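Wrapped Bouquets: Questions We Keep Getting

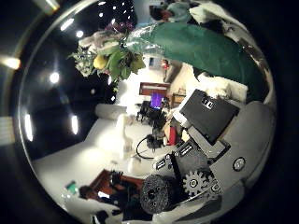 Most of what gets repeated about cut flowers was never tested by the person repeating it. The answers below come from the bench at Stevano, where we wrap mixed bunches six days a week and have tried most of the tricks at least once.

Should I leave the plastic on when I get home?
No. It protects the flowers on the trip and that's the end of its job. Left on, it traps moisture around the blooms, and small white blossoms go brown first.

My neighbor swears by a penny in the vase. Does it work?
We haven't seen it. Cornel Dumitrescu ran two vases side by side for 12 days in February, one with pennies and one without, and couldn't tell them apart. Save the penny.

What about aspirin, soda, vodka?
See above. A little sugar feeds the flowers and also feeds whatever is growing in the water. If you aren't going to change the water, leave the sugar out.

Is the flower food packet worth using?
Usually, if you mix it to the strength printed on it. Most people dump the whole thing in a bud vase and then complain.

Do I really have to cut the stems at an angle?
The angle gets more credit than it deserves. It keeps the stem from sitting flat on the bottom of the vase. A clean cut with a sharp knife matters more — dull scissors crush the end.

How long will a mixed bunch last?
Be suspicious of anyone who gives you one number. Purple and yellow flowers in the same bunch are often different species and quit at different times. Pull the dead ones and keep the rest.

Which of your bunches has the most greenery?
Henier. Isis is mostly small whites with a little purple, and Gavrilă changes with whatever came in on Wednesday. We don't promise exact stems for any of them.

Can I skip the plastic altogether?
Yes, ask for paper. It gets soggy if the stems are wet, so don't plan on a long bus ride. We don't call the paper "green" on the sign, as we don't know enough about how it's made.

Can I lay the bouquet on a tablecloth or coat while I find a vase?
For a few minutes, sure. Pollen stains fabric. If some gets on, let it dry and lift it off with tape. Rubbing makes it worse, and so does water.

Do you refund flowers that die early?
Bring them back within two days and we'll look at them — order 1333 or order 526, same rule for everybody. A photo of an empty vase won't do it.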